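FOR IMMEDIATE RELEASE

Dornberg Swaps Out Its Break Room Cups and Bins, and Tells Everyone How It Went

Hi, I'm Luminița Bratu, and I run the office side of things at Dornberg. My boss asked me to write a proper press release about our paper waste project, and then he let me write it my own way, so here we go!

Back in January I got curious about how much paper we throw out in a working month. I'm talking about cups, tissues, towels, all the small stuff that you use for ten seconds and forget. So I asked our cleaning company, Flurkent, to keep our cup sleeves and tally them up. The total came to 1,433 cups in a single month, for an office of 120 people. I had to read that number twice (and then I went and got a coffee, in a paper cup, which I'm not proud of).

Cosmin Sârbu from our purchasing team got on board right away. He'd been grumbling about the cup bill for ages. Together we worked out a plan with Joduvum, a small local outfit that picks up used paper cups and sends them off to be pulped, lining and all. They wanted the cups kept apart from everything else — no tissues, no tea bags, no gum, please — and that turned out to be the hard part.

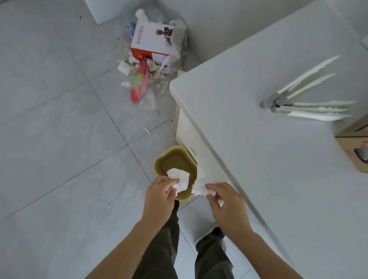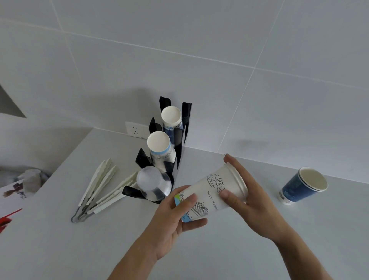 Tissues and cups: the two go separate ways now.

Joduvum comes by every 2 weeks, early, before most of us are in. They weigh what we've saved up and send me a little sheet, and I pin it up by the fridge. People do read it! I've had folks stop me on the stairs to ask what the last pickup looked like, and one team on the second floor has started bringing mugs from home just to see the weight drop.

We've also ordered mugs for visitors from Atanasov, a family pottery that makes them in a nice speckled gray. The first batch covers eight meeting rooms, and Cosmin is already asking for more. Paper cups aren't going away completely. We still want them for big events and for anyone dashing out to catch a bus.

If your office is thinking of trying something like this, I'd love to talk. Start by counting, that's my best advice, and get your cleaning crew in on it from day one — they know far more about your trash than you do. Cosmin can share our sign templates and the pickup schedule too.

For questions or a visit, ask for Luminița Bratu at the Dornberg front desk. Mornings are best, any time before 11.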